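Call for Participants: Everyday Instructions Study

Pristhorpe Institute for Plain Language invites adults to take part in a study of how people read and follow printed household notices. The study will inform a revised edition of the Belmonte Guide, the Institute's handbook for landlords, clinics and local offices.

We are seeking 67 participants aged 18 or over. No special knowledge is needed. Applicants should be able to read English comfortably, with glasses if they normally wear them. People who have left school recently and people who have retired are equally welcome.
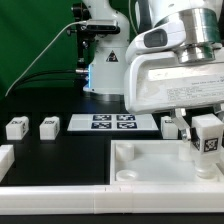 The first session deals with signs and symbols that appear without words. Participants will be asked what they take a sign to mean, how serious they believe it to be, and what they would do next. Small triangular warning stickers with a black border, like the one low on the white arm, are of particular interest to the researchers — many adults pass such signs daily and have never been asked about them. There are no right or wrong answers in this session, and replies are not marked.

The second session concerns longer notices, such as tenancy letters and appliance leaflets. Each session lasts two hours, with a break.

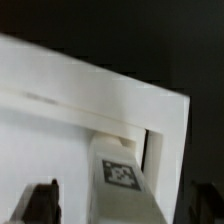 Good instructions depend on naming parts in a way that every reader will understand. During the second session, participants will suggest their own words for ordinary features of household goods. A long, shallow line running beside a white plastic rim may be a groove to one reader and a channel or a slot to another, and the Institute wishes to record such differences.

Sessions will be held at Salta House, Pristhorpe. The building has step-free access, and large-print papers can be supplied on request. 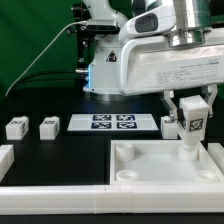
Prostau Tenants' Association has asked whether people who find official letters difficult may apply, and remarked that they are too often left out of studies of this kind. They are warmly encouraged to do so. A member of staff can read any form aloud and write down the answers given.

Participants who complete both sessions will receive a payment of £67 and a printed copy of the findings. Travel within Pristhorpe will be repaid on production of a ticket or receipt.

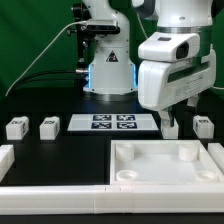
Payment will be made by bank transfer within 4 weeks of the second session. Those who withdraw after the first session will receive half the sum — no reason need be given.

Applications should be made in writing to the Study Office, Salta House, stating age, first language and any access needs. Sessions will take place in December.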